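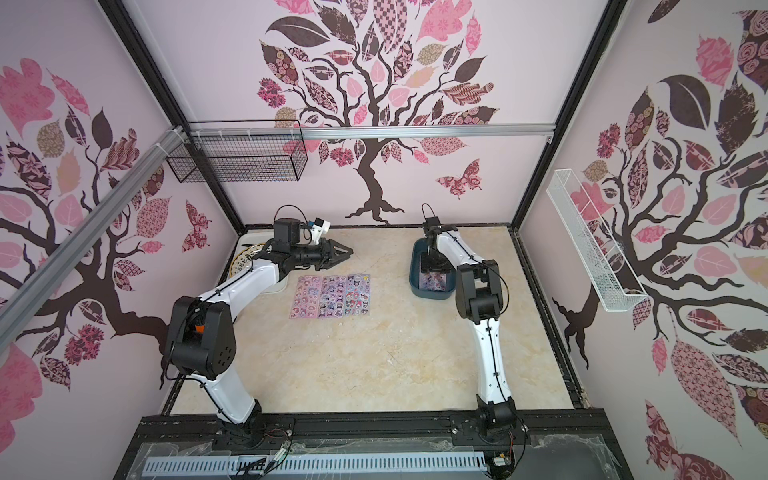
Vol. 9, No. 4

CALL FOR PARTICIPANTS: Readers and Actors for the Jotley Staged Reading Benefit

The Jotley Players need performers for a benefit reading of "Geraghty," a two-act drama by Eamon Gallagher, to be given in July at the Ulano Street Theater. Money from the door goes to the Plilberg Adult Reading Fund.

I have run enough benefits to be wary of them. Three years ago we sold out a musical revue, and once the hall, the band and the printed programs were paid for, the charity got a check I was embarrassed to sign. So we are doing this one on the cheap. No set, no costumes, no reception with cheese. The theater is charging us $600 flat, and that is the only bill we have agreed to. If somebody offers to make us T-shirts, the answer is no.

The play concerns a family that can't agree on who should inherit a failing hardware store. Eamon calls it a comedy. I have read it twice and would call it a drama with four good jokes, all in the second act. You can make up your own mind before you commit — we will send the full script to anyone who asks.

Who we need

Two women and two men, any background, who can play adults between 30 and 70. One of the men has to handle a very long speech about paint. We also need a person to read stage directions, which sounds like a small job until you hear it done badly.

Experience is welcome, but I don't put much stock in a resume. People who list 20 productions sometimes can't be heard past the third row. What we want is a clear voice and the habit of showing up on time.

What we ask

Four evening rehearsals, all in the theater, and one performance. You will read from the script, so there is nothing to memorize. Please don't sign up if you expect to miss more than one rehearsal. We have heard "I'll catch up at home" before.

What you get

No fee. Two free tickets each, and parking if the lot behind the theater isn't full. I won't promise you "exposure," as I have never seen it do anyone any good. The final accounts will be mailed to every member of the cast, with what came in, what went out and what the fund received.

How to apply

Call or write to Rakiya Ibrahim, who is directing, and tell her which evenings you are free. She will set up a ten-minute reading with you and give you the pages on the spot. Headshots are not needed. Members who have worked with us before still have to read, and that includes those who think they don't.

Posted 17 May 2018

Contact the Jotley Players | © 2018 Jotley Players | Back to top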